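Ticket: Gripper comparison on conveyor cell - intermittent loss of gripper after wrist moves
Opened: 16/01/2023
Project: Cloltska pick trial
Status: Open, monitoring
Priority: Normal

Summary
We are comparing two grippers for moving plastic parts between the belt and the bin. One is the Dukavo two-finger gripper. The other is the Baird. Both run from the same Zaludach controller. The Baird finished its test set without a fault. The Dukavo drops off the controller during some moves and the program stops with "tool not responding."

Expected: gripper stays connected through the full pick and place cycle.
Observed: connection lost on 8 of 70 cycles. The arm itself does not fault and can still be jogged.

Entry 1
Read the controller log for all failed cycles. Every one stopped during or just after a wrist rotation. None stopped while the fingers were closing, so grip current looks like the wrong place to search. Arm firmware and tool firmware match the versions on the release sheet. Tool voltage is set to 24 in the controller and was not changed between grippers.

Entry 2
Checked the cable run with the arm over the belt. The cable goes from the forearm to the connector at the wrist and has to follow every wrist turn. Our first guess was that the loop is too short at the end of the rotation and pulls on the plug.

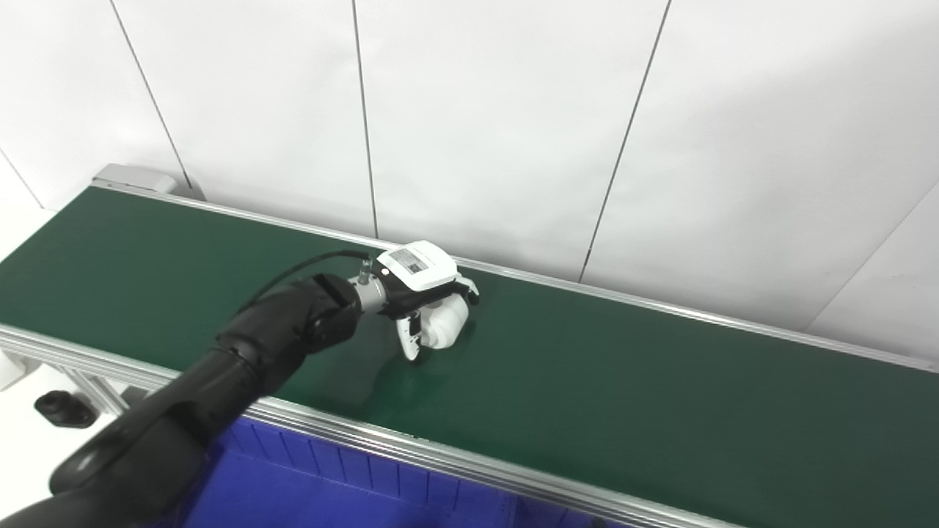 Does the belt have to be running for the fault to show up?
The belt makes no difference. We ran the same wrist moves with the belt drive switched off at the panel and got the same error.

Entry 3
Moved the cable clip on the forearm to give more slack and ran the program again. Failures went down but did not stop. Remaining failures were all on the bin side, where the wrist is lower and turned further than it is over the belt. Did not change speed or payload settings for this run, so the numbers can be compared with the first set.

Also swapped the tool cable for the spare. Same result with the spare, so we put the original back and tagged the spare as good.

Entry 4
Reseated the connector and tightened the collar by hand. It took up to 2 extra turns before it stopped, which means it was not fully home when the gripper was fitted. The Baird uses its own adapter and a different plug - that would explain why it never showed the fault.

Taught the bin approach again with less wrist rotation. The fingers now come down into the bin with the cable loop on the open side of the arm. Grasp position on the part is unchanged.

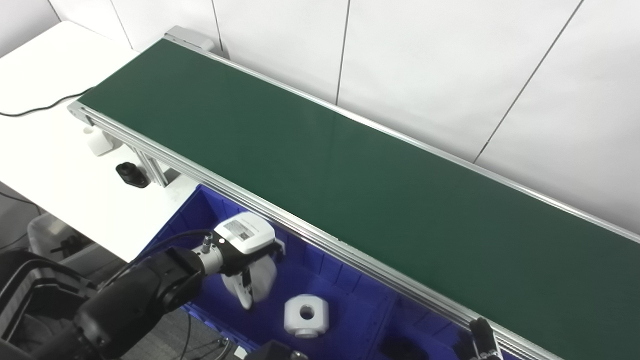

Dukavo gripper at the bin, white part with round hole on the bin floor.

Entry 5
Ran 4 short sets with the new approach. No lost connections. This is not enough to close the ticket, as the fault was never regular to begin with.

Notes for the comparison sheet
Do not score the Dukavo down for the first set. Mark those cycles as "cable" and leave them out of the grip results. Cycle time should be taken again for both grippers, as the new bin approach is a little longer than the old one.

Still to do
- Repeat the full set on the Dukavo at normal speed
- Add a collar check to the tool change steps
- Ask Zaludach if the controller can retry the tool connection once before stopping the program
- Run the Baird through the new bin approach

Ticket stays open until the full set is done.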